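Print this page | E-mail this article
Search this journal Go
Reading time: 9 min

4.2 Do wipe-clean table coverings change how people eat?

The claim that a plastic tablecloth makes for a longer family meal appears in nearly every trade report on household linens, and it rests on very little. The Granley survey, which most later authors cite, asked 1462 households how long they sat at the table and what covered it. Those with a plastic covering reported longer meals. The authors took this as a sign that people relax once spills stop mattering.

We have doubts. Homes with small children are more likely to own a plastic cloth, and small children are slow eaters. The Granley report does not separate these homes from the rest. When we did so, using the 867 responses for which ages were given, most of the difference went away. What was left is well within the range one would expect from people guessing at their own mealtimes – and they were guessing, as no clock was used.

The Wilholm study is often offered as support. It followed 731 households from July onward and asked them to keep a written diary. The diaries are richer than a one-time survey, but the coverings were handed out free, and families knew what the study was for. A person given a new tablecloth by a researcher may well sit at it a little longer, or say so. The effect had shrunk by the second round of diaries, a point the summary leaves out.

Pattern is a separate matter. Bastos argues that checks in particular "invite" informal eating, since buyers link them with picnics and cheap restaurants. The argument is pleasant to read and hard to test. No plain cloth was used for comparison, and the two checked designs in that work differed in color as well as in the size of the squares.

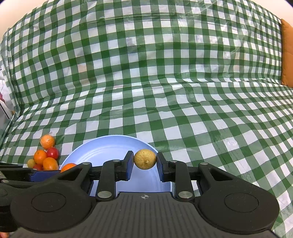

Figure 3. Green-and-white checkered plastic tablecloth. Fold lines and reflected light are visible on the upper part.

Even the word "checkered" is used loosely. Genar counts gingham, plaid and solid squares as one group, while Bastos counts only the last. A reader who lines up the results of the two side by side is comparing different goods. We would ask future authors to print the pattern they used, at a size where the squares can be told apart, and to say whether the cloth was plastic or coated cotton.

None of this shows that table coverings have no effect on meals. It shows that the studies to date could not have found one with any confidence – or ruled one out. In the next section we turn to cleaning time, where the records are better kept.

Print this page | E-mail this article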